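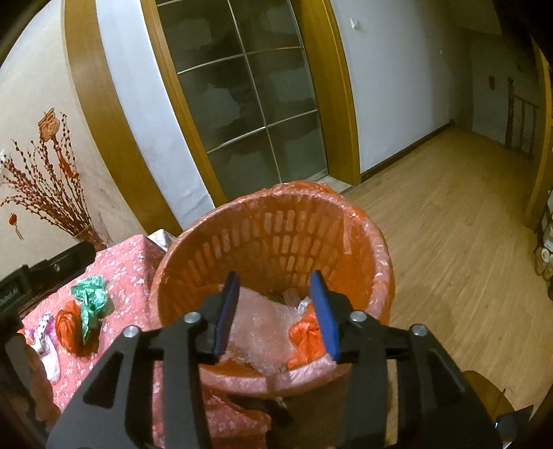
Zina reckons the whole subject should be filed under "teaching", and grumbles every time I use the word "programming" for it. I've left both words in this article, but she has a point.

Teaching by demonstration

Teaching by demonstration (also called learning from demonstration, or imitation learning when a computer model does the learning) is a way of getting a robot to do a job by showing it the job. You do the task, something records how you did it, and the robot works out its own version from the recordings. I've been editing this entry for the Pustbridge robotics wiki for a while now, so please forgive the bits where I get carried away!

Main methods

Guiding by hand. You take hold of the robot's arm and push it through the motion. The joints remember where they went. It's lovely for simple moves and a real workout if the arm is stiff.

Remote control. The operator stands back and drives the robot with a joystick, a headset or a smaller copy of the arm. My favourite is the small copy, usually called a leader arm - you move the little one and the big one follows. Delay is the enemy, and most beginners grip far too hard.

Hand-held grippers. The person carries a pair of robot-style fingers around and does the chore with those. A camera on the tool sees the fingers and whatever is between them, and there's no need to haul a whole robot into someone's home. Reaching down into a waste basket for a piece of crumpled bubble wrap is a good sort of job for it, as soft, see-through rubbish is awkward to describe in code and pretty easy to show.

How many demonstrations?

It depends on the task, and people argue about it constantly. On the Falcão project we recorded 154 goes at one pick-up task and threw out 38 of them, mostly for fumbles and a few where the operator wandered off halfway through. Some groups keep the fumbles on purpose, so the robot can see a recovery. I've come around to that view, although our older notes say the opposite.

Variety counts for a lot. If the bin is always in the same spot, the robot may learn the spot and ignore the bin. Move things, change the lighting, swap the liner, let somebody left-handed have a turn.

Common troubles

Operators get tired and their style drifts. Two people will also do the same chore in quite different ways, and a simple model may try to average them, with silly results (going left of an obstacle and going right of it average out to going straight into it). The Fumotwood handbook suggests a break after every seven recordings, a rule I break myself most Wednesdays.

See also: leader arm, teleoperation, grasping, force feedback.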